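Wendow Halls of Residence
Catering and Dining: Frequently Asked Questions

Last reviewed: March 2020

These questions and answers apply to all students living in the Wendow halls, including the Väisänen building. Residents of private housing managed by Rollinton should refer to their own tenancy papers.

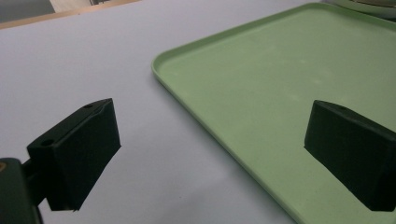
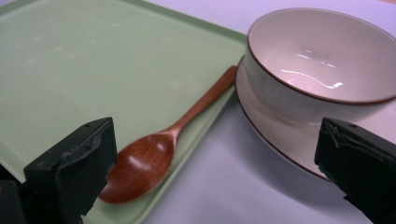
Green plastic tray, with a wooden spoon in the second picture.

MEAL PLANS

Do I have to take a meal plan?

Residents of Rollinton Court and the Väisänen building are in catered accommodation, and the meal plan forms part of the licence agreement. Residents of all other halls may join the plan if they wish, provided that places are available.

How much does the plan cost?

The full plan costs £1,398 for the academic year. It is charged in equal parts at the start of each term, together with the accommodation fee. The price is set before the start of the year and does not change until the following year.

What does the plan include?

Breakfast and an evening meal are included on weekdays during term. At weekends, brunch and an evening meal are provided. Weekday lunch is not part of the plan and may be bought at the usual counter price.

Are meals provided during vacations?

No. The last meal of each term is breakfast on the day that licence agreements end. Residents who have permission to stay through a vacation may use the self-catering kitchens. The dining hall does open for a short period before each term for new international students, who are told the dates in their arrival letter.

Can I leave the plan during the year?

Residents in catered halls may leave the plan only if they move to another hall or withdraw from their studies. Residents who joined the plan by choice may leave at the end of any term. Notice must be given in writing at least eight days before the term ends. Notice received after this will take effect at the end of the next term.

Will I receive a refund for meals I do not take?

Refunds are not made for single missed meals. The price of the plan already allows for the fact that most residents will miss some meals during the year. If you are absent for more than two weeks in a row because of illness, a placement or a family matter, you may apply for part of the charge to be returned. The application form is held at the Halls Office.

USING YOUR NADIK CARD

What is the Nadik card?

The Nadik card is the residents' payment card. It records your meal plan and can also be loaded with money for use at the lunch counter, the coffee bar and the laundry rooms. It does not open doors. Room and building access is handled separately by the Accommodation Office.

How do I add money to the card?

Money may be added online through the residents' account page, or in person at the Halls Office during opening hours. Cash is not accepted. The balance on a card may not be higher than £900 at any time. Payments that would take a card over this limit are refused in full.

I have lost my card. What should I do?

Report the loss to the Halls Office as soon as possible, on extension 532. The card will be stopped and any remaining balance moved to a new one. The first replacement in each academic year is free. A charge is made for any further replacements and is added to your residents' account.

May a friend use my card?

No. The card may be used only by the person named on it. Cards used by another person will be kept at the till and returned through the Halls Office. Residents who wish to bring a guest should see the section on guests.

DIETARY NEEDS AND ALLERGIES

I have a food allergy. Whom should I tell?

Please complete the dietary needs form before you arrive, even if you have already mentioned the allergy on your accommodation application. The two forms are held by different offices and details are not passed between them. Once you have moved in, you will be invited to meet the Catering Manager, Pentti Halonen, or one of his deputies to discuss how your meals will be prepared.

Where can I find allergen information?

A folder is kept at each serving counter and lists the allergens in every dish served that day. The same details are placed on the residents' account page each morning. Recipes are sometimes changed at short notice when a supplier is unable to deliver, and the folder at the counter should be treated as the most up-to-date record.

Can you promise that a dish is free from nuts?

No. Nuts are not used as an ingredient in evening meals, but all dishes are prepared in a shared kitchen and many ingredients come from suppliers who handle nuts. Residents with a severe allergy should speak to the Catering Manager before taking meals in the dining hall.

Are vegetarian and vegan meals available?

Yes. At least one vegetarian and one vegan main dish are served at every evening meal. Halal meals are available every day and should be requested through the dietary needs form. Kosher meals are bought in from an outside supplier and must be ordered by noon on the day before.

I fast for religious reasons. Can my meals be changed?

Residents who are fasting may collect a packed meal in place of breakfast or the evening meal. Requests should be made to the catering team one week before the fast begins.

GUESTS AND EVENTS

May I bring a guest to dinner?

Each resident may bring up to two guests to an evening meal. Guests pay the visitor price at the till. Guests are not admitted to the formal dinner held each November, for which all seats are kept for residents and staff.

Can a student society book the dining hall?

Yes, outside meal times. Bookings are made through the Events Office and must be supported by a member of staff. Societies may not bring in their own hot food. Cold food may be brought in if a food safety form has been approved in advance.

IN THE DINING HALL

May I take food away?

Fruit and bread may be taken from the dining hall. Hot meals may be taken away only by residents who are unwell, and a friend may collect the meal on their behalf if they bring the resident's card and a signed sick meal slip. Slips are available from hall wardens at any time.

May I borrow plates or cutlery?

Crockery, cutlery and trays must stay in the dining hall. Items found in kitchens or bedrooms during inspections will be removed, and the cost of missing items may be shared among the residents of a corridor.

What happens to leftover food?

Unserved food that is safe to keep is used the next day in soups and baked dishes. Peelings and plate waste are collected separately for composting.

COMMENTS AND COMPLAINTS

How do I comment on the food?

Comment cards are available beside the dining hall entrance. Each card is read by the Catering Manager, and replies are posted on the noticeboard without names. Residents who prefer a private reply should write their room number on the card.

What should I do if I am not satisfied with the reply?

A formal complaint may be made in writing to the Head of Residential Services, care of the Halls Office. Please include the date and meal concerned. You will receive a written answer within ten working days.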